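Ticket 1762: Bottle and plate task, episodes rejected at review for rule breaches
Project: Witalik
Site: Litthorpe
Queue: Recording practice
Opened by: Meenakshi Kanaujia
Assigned to: Vivek Singhal
Priority: Normal
Status: Closed, with one item carried over
Opened: Friday, November 27, 2020

Summary

Of 200 episodes submitted for the bottle and plate task, 74 were rejected at review. The reviewers cited the Skitgate recording rules, section 4 (start state) and section 6 (cables and work area). The operators say they followed the section as written. Both statements can be correct, as the wording of section 4 leaves room for it. This ticket is to find out which rules are being read differently and to fix the text before any further batch is recorded.

Rejections by cause

Start pose of one or both hands outside the allowed zone: most of the total.
Cable inside the object zone at start: second.
Bottle in contact with the table at start: 11.
No cause entered by the reviewer: the remainder. These have been sent back to the reviewers.

Environment

Two-armed robot, multi-fingered hands, standing at the front edge of the white table. Head camera only for review. Wrist cables not clipped. Controller build unchanged since June. No faults in the controller log for any of the rejected episodes, so this was handled as a rules problem and the hardware was not opened.

Log

Entry 1, Kanaujia
Read section 4 against the rejected set. Rule 4.2 says "the object shall be on the plate". Rule 4.3 says "the hands shall be clear of the object". Neither rule gives a limit. One reviewer reads 4.2 as meaning that no part of the bottle may pass the rim. The other accepts any start where the body of the bottle is supported by the plate. The bottle is longer than the flat part of the plate, and when it is laid on its side the cap tends to end up over the rim.

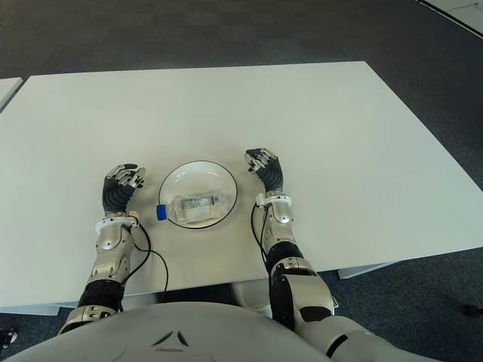 Under the strict reading of 4.2, a start with the cap past the rim fails. Under the loose reading it passes. The same goes for 4.3: a hand resting beside the plate is clear of the bottle, but one reviewer wants a gap between the fingers and the plate as well. I do not think the operators can be asked to guess which reviewer they will get.

Entry 2, Singhal
Agreed. I put the same set of starts in front of both reviewers without showing either one the other's marks. They agreed on the cable failures. They disagreed on cap position and on hand distance. The rule is at fault and the reviewers should not be retrained on it until it has been rewritten.

Question for Kanaujia: was the strict reading ever intended? The first issue of the rules was written for a cup, and a cup does not overhang.

Entry 3, Kanaujia
Checked with Yan, where the first issue was drafted. The strict reading was not intended. The text was carried over from the cup task without change. Proposed wording:

4.2 The body of the object shall be supported by the plate. A cap or neck may pass the rim.
4.3 No finger shall touch the object or the plate at start. A hand may rest on the table beside the plate.

Entry 4, Singhal
Accept both. Section 6 next. Rule 6.1 says cables shall be "tidy". This cannot be checked. A cable that lies in a loop on the table is harmless if it stays away from the plate, and a tight cable pulls on the wrist when the arm reaches across. Proposed wording:

6.1 No cable shall touch the plate or the object at start or at any point in the episode.
6.2 Slack on the table is allowed between the wrist and the front edge.
6.3 If a cable touches the plate during the episode, the operator stops, marks the episode as failed and resets. The cable is not to be moved by hand while the arms are enabled.

Entry 5, Kanaujia
6.3 needs a line on who may enter the work area. Added: the arms are disabled and the stop button is held by a second person before anyone reaches over the table. This was already normal practice on the day shift but was not written down. The late shift had been working with one person. That has been raised with the shift lead separately and is not part of this ticket.

Entry 6, Singhal
Grasp rule looked at as well, as it came up in the comments. Rule 5.1 requires a "firm grasp". A still from the head camera cannot show grip force, and reviewers have been passing or failing on appearance. Replaced with: the working hand has its fingers curved around the body of the bottle, and the idle hand is holding nothing. Force is taken from the hand log if it is needed.
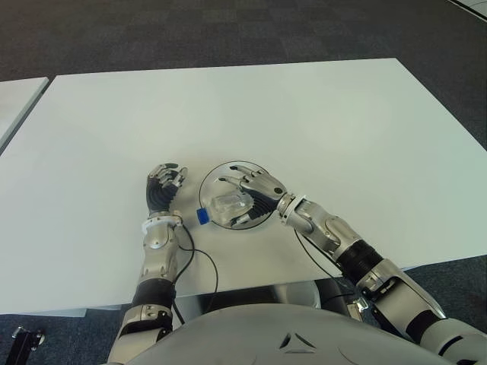
Resolution

1. Rules 4.2, 4.3, 5.1, 6.1, 6.2 and 6.3 reissued with the wording agreed in this ticket. The old text is withdrawn and should be removed from the bench folder.
2. Rejected episodes to be reviewed again under the new text. Episodes rejected for cable contact stay rejected.
3. Each reviewer to enter a rule number for every rejection. The form will no longer accept a blank cause.

Carried over

Wrist cable clips. Singhal to test whether a clip on the forearm reduces slack without limiting the reach. New ticket to be opened under hardware. Until it closes, 6.2 applies.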